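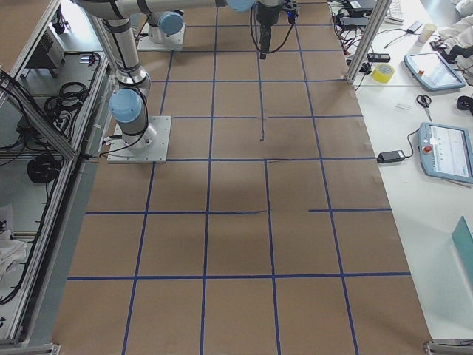 Brown kraft paper and blue painter's tape on a big work surface.

Filed under: Workshop & Garage / Cheap Fixes

Cover the bench before you wreck the bench

I ruined a perfectly good workbench in one February with a can of Stilletico contact cement and the belief that I am a tidy person. The cement is still there. It has outlasted two vacuum cleaners and my interest in marquetry.

These days the bench gets papered. Brown kraft paper from the moving aisle is fine, and the 36-inch rolls at the hardware store in Millstead are better if your bench is deep. Skip newspaper. The ink comes off on pale wood and you end up reading the obituaries when you should be sanding.

Laying it down

Wipe the bench first. One crumb of dried glue under the paper will find your pencil point every time you draw a line across it. Unroll the paper curl side down and weight the ends for an hour, or overnight if the roll has been standing in a cold garage. Pull it snug and tape the long sides before the short ones. If you need two widths, overlap them by 3 inches and tape the seam all the way along, or your sleeve will do the peeling for you.

Painter's tape holds well enough and comes up without taking the finish along. Masking tape holds beautifully and then never leaves. Duct tape is for people who are moving out.

The grid

Tape lines across the paper look fussy, and I resisted for years. Then I took apart a Flirkness bench grinder, put all the screws in one heap, and reassembled it with a selection left over. Now every step of a teardown gets its own square, starting at the back left. Write the step number on the tape in marker. For small hardware, 6-inch squares are about right. For a lawn mower carburetor, go to 8 and keep the dog out.

Squares are good for paint samples and glue-ups too. Write the time you clamped right beside the piece. You will not remember it, whatever you tell yourself at 4 p.m.

When to change it

Swap the paper when you can't find a clean spot to set down a sandwich. Anything soaked with linseed oil or an oily finish comes off the same day and gets spread flat outdoors to dry, never wadded up in the trash, where it can heat up and catch fire without any help from you.

Plain glue-spotted paper can go under the next messy job. Mine usually ends up beneath the Economou drip tray, which leaks, as drip trays apparently do.

Pull painter's tape back low over itself, slowly. If it has been down since last summer, warm it with a hair dryer first and return the hair dryer before it is missed.

Get our workshop tips by email. Enter your address to subscribe. You can unsubscribe at any time.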